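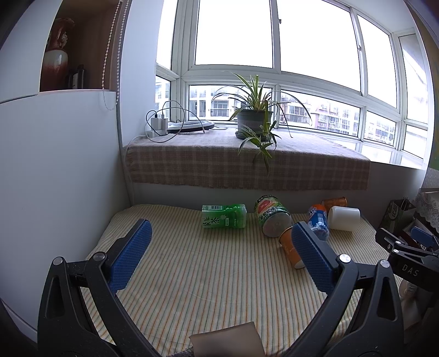
Finger pads on the Kuva hand gripper: frequently asked questions

How do I know when a pad needs replacing?
Look at the grid on its face. A pad in good shape has an even texture from tip to heel, with crisp serrations along both sides. Open the jaws fully, as with the two blue pads over the striped cloth, and compare left with right. If one grid looks smoother or shinier than the other, change both. Pads are sold in pairs and should be swapped in pairs.

How long does a pair last?
The Dernusora service sheet gives 2,000 grip cycles between inspections, which is not the same as a replacement interval. Our longest-running pair was changed at cycle 1,651 after a small tear at the tip. Pads used mostly on paper cups and light bottles hold up better than pads used on sharp-edged packaging.

What should I clean them with?
Lukewarm water and a soft toothbrush. No alcohol, no window cleaner. Brush along the grid lines, let the pads air dry, and don't close the jaws on them until they are dry. Dust from cardboard packs into the grid quickly, so clean more often if you handle a lot of it.

The jaws don't open evenly. Is that a pad problem?
Usually not. Check the pivot pins first.

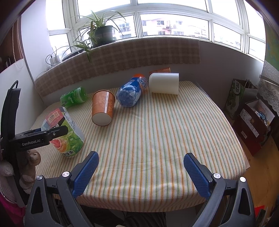 Work each jaw by hand with the power off and feel for a spot where the linkage drags. A single drop of Skititz light oil on the pin is enough — wipe off the rest before it reaches the pad backing. If the jaw still drags, the pin may be bent and the linkage has to come apart.

Can I take the linkage apart myself?
Yes, if you have the Entwistle bench guide. Follow step 13 closely, where the outer link comes off. Lay the parts out in the order they came off. Left and right links look alike and are easy to mix up.

Do I have to recalibrate after a pad change?
Yes. Run the open-close routine with nothing between the jaws, then once more on a plastic bottle. If the closed reading is off, reseat the pads before you touch any settings. A pad that isn't pushed all the way onto its backing is the most common cause.

Where do I order spares?
Through the parts page. The pad pair is item 52. Pivot pins are listed separately.

Last updated December 24, 2023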